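Bench Robotics Board > Maintenance and Setup > Surgical-type arms
Thread: Wrist cams on the suturing cell, are they earning their keep?

kekeli_s
Posts: 36

We've had the two-arm suturing cell at Perley up for a while now, one fixed camera over the work and a small camera at the wrist of each needle driver. Before I sign off on another set of wrist mounts I'd like somebody to talk me out of it, or into it. The vendor page says the wrist view "transforms" thread handling. I have my doubts. Grabs from the same session:

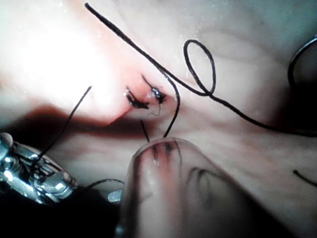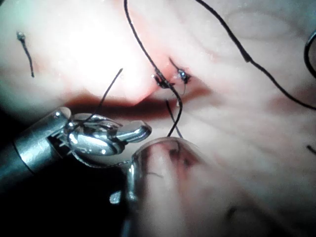
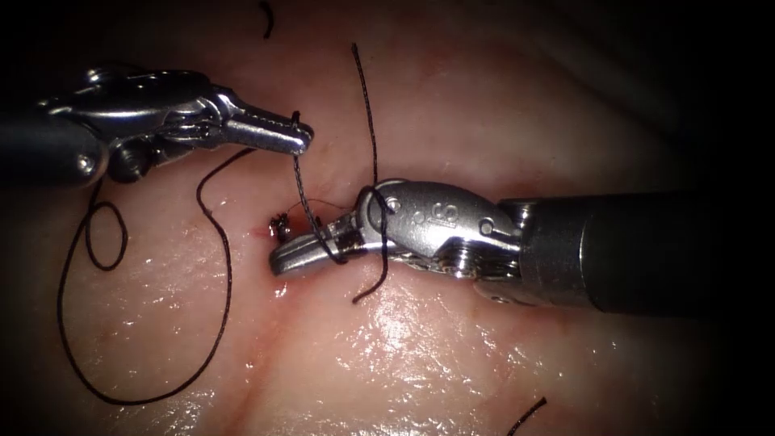

First two are wrist views, last one is the fixed camera. Black thread on tissue in all three.

My complaints, in order of how much they annoy me:

Glare. Both wrist views have a patch in the upper left that's gone nearly white. Anything thin that crosses it is hard to trust.

Own tool in the way. In the first one the rounded tip takes up the bottom center and it's blurry besides.

Mount upkeep. Every time a wrist comes off for cleaning, the camera has to be seated and calibrated again. That's 36 minutes of my life per wrist if it goes well. It doesn't always go well.

The maintenance log has us at 1,370 cycles on the current pair of drivers.

---

garg_bench

What are you using for light? If it's a ring or anything else fixed close to the lens axis then of course you get a white patch, you're pointing a lamp at something shiny and moist. I wouldn't blame the camera mount for that. Move the light off axis, put a diffuser on it, drop the exposure one step and look again before you spend or don't spend anything.

---

kekeli_s

Single source, off to one side. Already diffused. Exposure is locked because the tracking people at Flamonwood asked for it locked. I can unlock it, but then they complain that the thread detector drifts from one run to the next.

---

mathis.guerin

I'll take the other side. Look at the knots. In the first two you can tell there are two of them, side by side, and the one on the right even has a bright point in the middle. From the fixed camera I can make out a knot to the left of the curved jaw and I wouldn't swear to anything more than that. If your job is to check the tie, the wrist view wins.

The second picture gives you the whole incision line as well. I wouldn't want to judge where the next bite goes from the overhead.

---

kekeli_s

Fine, for inspection. But I could get the same by parking the arm and swinging in a cheap scope between ties. I don't need a camera riding on the wrist through every move, getting wet and getting knocked.

---

mathis.guerin

And who swings in the scope? Now you have a person in the loop, or a third arm. Price that.

---

e_bassey

Ekaette here, I look after a similar cell (Curov controller, same general type of driver). I'm with Kekeli on the upkeep and with Mathis on the picture. What I'd argue with is the way the question is put. You can't pick one, they fail differently.

The fixed view shows both jaws and how the thread gets from one to the other. In your third picture you can follow the strand from the tip of the left jaw down to where it loops around the right one. You also get that long loose length lying on the left side. If I'm going to have a snag, that slack is where I expect it to start, and you get none of that context in picture one.

But the fixed view is dark in all four corners and the right arm's shaft eats a big piece of it. So I wouldn't run on that alone either.

What do you do about thread around the jaw joints? The first picture has some wrapped around or passing between the metal parts on the driver and it makes me itch.

---

kekeli_s

Stop, open, back off, clear by hand. Then a jaw open/close check with no load before it goes back in. I know there's an "auto unwind" routine in the newer software. I tried it and I don't believe in it. It reports success when the motor current looks normal, and motor current can look normal with thread still sitting in the hinge.

---

satish_m

Same experience with auto unwind. We turned it off.

For cleaning the joints, what worked for us: jaws fully open, soft brush from the pin side outward, rinse, blow dry with low pressure air, then look at the pins under magnification. Don't use the high pressure nozzle. I've seen it push lint further in. After that do the grip force check at three openings. If the closed reading is off we pull the cable cover and look at tension before touching any software offset. Too many people fix a slack cable with a number in a config file.

Also, 1,370 cycles on one pair? We swap at 500.

---

kekeli_s

500 what, though? Full stitches or jaw closures? Everybody quotes a number and nobody says what they counted. Ours are jaw closures under load.

---

satish_m

Stitches. OK, then we may not be that far apart.

---

garg_bench

I've heard of a shop claiming 3,169 closures on a pair with "no measurable wear". I asked how they measured. No answer. So I'd file that with the vendor page.

Back to calibration. 36 minutes sounds long. Are you redoing the full hand-eye each time? If your mount has dowel pins you should be able to do a short check against a target and only redo the whole thing when the error is over your limit.

---

kekeli_s

No pins. Two screws and a clamp, which is my real gripe if I'm being fair about it. You tighten the second screw and the thing rotates a hair.

---

garg_bench

Then your problem is a bad bracket and you've been calling it a bad idea.

---

kekeli_s

It's the bracket they sell with the idea.

---

e_bassey

Harsh Chaturvedi made us a pinned bracket, aluminum, nothing fancy. I can ask him whether he minds sharing the drawing. We do the short check after every cleaning now and the full calibration only when a wrist or a cable gets changed. I don't have a year of data so don't quote me as proof of anything.

One warning. The pinned version holds the camera a bit farther out, so we had to redo the collision limits between the two arms. Look at how close the two tips get in your second picture. You don't have much room to give away.

---

mathis.guerin

That's the first thing in this thread that would make me hesitate. Did you lose reach?

---

e_bassey

A little, at steep wrist angles. We rotated the fixture to get it back.

---

kekeli_s

Please do ask him. My plan for now is to hold off on the second set of mounts, try a pinned bracket on the left arm only, leave the right as is, and log calibration error after each cleaning on both. I'm also going to get the exposure unlocked for one run whether Flamonwood likes it or not. If the left side isn't clearly better, the wrist cams come off and I'll use the money on lighting for the fixed view.

---

satish_m

Swap the brackets between arms halfway through, or you'll be comparing your left arm to your right arm.

---

kekeli_s

Good point, will do.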